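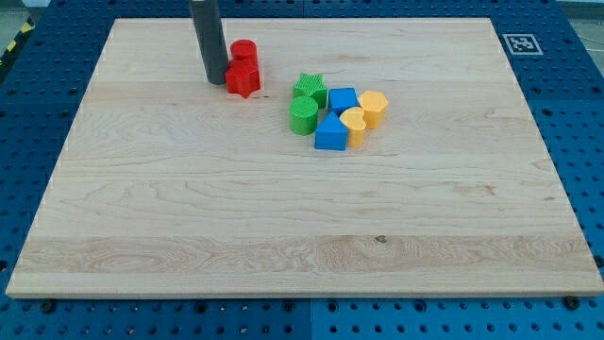 Maple board with two red blocks, on the blue pegboard work surface.

Haldane Materials Gallery
Maple: Boards and Work Surfaces

The Haldane Materials Gallery presents timber, board and sheet goods held in the study collection at Clesotmont. The pages are intended for students, teachers and members of the public who wish to become familiar with common materials before requesting a sample or arranging a visit. The maple pages were last revised on 18 February 2025.

Maple has been part of the study collection since it opened. It is requested more often than any other light-colored wood we hold, chiefly by furniture students and by schools preparing units on grain and finish. Boards are kept flat, and each is available for handling in the Bunow Room during open hours.

Grain and figure
Long grain lines run the length of the board, with faint wavy figuring between them and a few darker streaks. The color lies between pale cream and honey.

Toward the front, a wider band of lighter, swirling grain crosses nearly the full width. Readers comparing boards may find this band the most useful place to begin, as the change from straight to swirling grain is easy to follow with the eye.

Knot
One small dark knot sits within the swirling band, slightly to the right of center. Small knots of this kind are accepted in the study collection. Boards with large or open knots are entered separately under Irregular Stock and are not lent.

Edge
The front edge shows as a thin, lighter rim, slightly rounded. Visitors are asked to lift boards by the long edges, using both hands, and to set them down without sliding.

Work surface
The perforated blue panels beneath the board carry a regular grid of round holes. Dark bolt heads can be seen along the front edge of the board, and the seams between panels are visible at the front and to the right.

About the maple holdings
The study collection contains 135 maple pieces, of which 54 are full boards. The remainder are offcuts, turned blanks and veneer sheets. Every piece has a record card giving its dimensions, the date it was received and any treatment applied by our staff. Cards may be consulted at the reading desk without an appointment.

Maple varies considerably from one piece to the next. Some boards are almost without figure and appear nearly uniform at arm's length. Others show curl, streaking or small knots. For this reason the gallery does not designate any single board as typical of the wood, and teachers are encouraged to request at least two boards when planning a class. A plain board placed beside a figured one gives students a clear basis for discussion.

Color on screen should be treated as a general guide only. Pale woods are especially sensitive to lighting and display settings, and a board that looks cream on one monitor may look yellow on another. Any decision that depends on color should be made with the material in hand.

Care of light-colored woods
Hands should be clean and dry. Pens, markers and adhesive notes may not be used near the boards. Pencils are available at the reading desk. Bags and coats are to be left in the lockers outside the Bunow Room.

Institutions that keep their own maple boards often ask for our recommendations. We suggest flat storage away from direct sun, wiping with a soft, barely damp cloth followed by a dry one, and steady indoor humidity throughout the year. Oils and waxes darken pale wood to some degree and should be tested on an offcut first.

Loans and school sets
Schools and colleges may borrow maple pieces for a period of up to one term. Loan sets are packed in Grunex cases and must be returned in the same cases, with all dividers in place. Requests for the fall term should reach the loans desk before the end of October. Late requests are placed on a waiting list and filled in order of receipt.

Borrowers are responsible for the condition of each piece while it is in their care. Scratches, dents and stains should be noted on the return slip. Please do not attempt repairs or sand the surface.

Using this gallery
The full Haldane Materials Gallery now includes about 3,000 entries, arranged by material and then by form. Related pages cover birch, beech, ash and sycamore, along with a separate listing for plywood and other panel goods.

Images may be used in classrooms without charge, provided that the Haldane Materials Gallery, Clesotmont, is credited. Requests for publication or commercial use should be submitted in writing to the image desk.

Back to Light-Colored Woods
Next: Maple Veneer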